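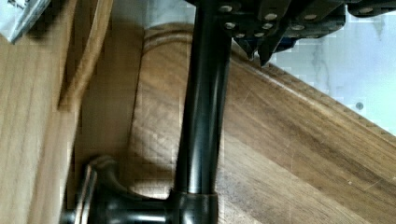

*손목 카메라로 본 그리퍼와 검은색 수전. 손가락 끝은 나무판 위에 있다.*

**돔오우 셀**(Domow cell)은 비야누에바(Villanueva)의 주방 동작 시험실에 설치된 단일 로봇 팔 작업 셀이다. 수전 레버 조작과 그릇 옮기기를 반복 시험하는 데 쓰이며, 제작사는 브로켄(Brorken)이다. 제작사 설명서는 이 셀을 "유지보수가 거의 필요 없는" 장비로 소개하는데, 그 설명서에서 가장 긴 장이 유지보수 편이다.

## 구성

셀은 로봇 팔, 두 손가락 그리퍼, 손목 카메라, 교체식 작업대로 이루어진다. 그리퍼는 무광 검정 판을 여러 겹 겹친 구조이며 판과 브래킷은 둥근 머리 나사로 고정한다. 카메라는 손가락 끝이 화면 위쪽에 들어오도록 단다. 초기 설치 지침에는 "적당히 기울인다"라고만 되어 있어, 설치자마다 적당함의 기준이 달랐다. 현재는 벨틀리(Beltley) 각도 지그를 대고 맞춘다.

## 설치와 영점 조정

작업대를 바꾼 뒤에는 영점을 다시 잡는다. 절차는 다음과 같다.

1. 팔을 대기 자세로 보내고 속도를 최저로 제한한다.
2. 수전 기둥을 기준물로 삼아 손목 카메라의 좌우 위치를 맞춘다.
3. 손가락 끝을 작업면 가까이 내리되 닿기 전에 멈춘다.
4. 그리퍼를 6회 여닫고 양쪽 손가락의 끝 높이를 비교한다.
5. 새 좌표를 저장한다. 저장 단추는 메뉴 세 단계 아래에 있다.

광택 있는 검은 수전은 기준물로서 평이 좋지 않다. 조명이 바뀌면 기둥의 반사광이 옮겨 가고, 윤곽 검출기는 이를 새로운 모서리로 환영한다. 정비 담당 디네시 티아기(Dinesh Tyagi)는 무광 막대로 바꾸자고 두 차례 건의했다. 수전 시험에 수전이 없으면 곤란하다는 답이 두 차례 돌아왔다.

## 정비

손가락 패드는 개폐 892회마다 점검한다. 나사는 매주 조이며, 조임 순서는 안쪽 브래킷에서 바깥쪽으로 진행한다. 카메라 렌즈는 마른 극세사 천으로 닦는다. 소매로 닦는 방식은 금지되어 있으나 정비 일지에는 '직물 사용'이라는 항목이 꾸준히 등장한다.

가장 잦은 고장은 손목 카메라 케이블의 접촉 불량이다. 팔이 한쪽으로 깊이 돌 때만 영상이 끊기므로, 점검하려고 팔을 세워 두면 증상이 사라진다. 카디르 폴라트(Kadir Polat)가 작성한 정비표는 손목 축을 천천히 돌리면서 영상을 확인하고, 끊기는 지점에서 케이블 고정구를 풀어 여유 길이를 다시 잡도록 한다. 오류 코드는 243이며, 설명서의 풀이는 "기타"이다.

## 개정 이력

2024. 1. 31. 정비표 개정판에서 영점 조정과 패드 점검이 별도 항목으로 나뉘었다. 같은 해 3월에는 케이블 고정구가 나사식으로 교체되었고, 이에 따라 매주 조여야 할 나사도 늘었다.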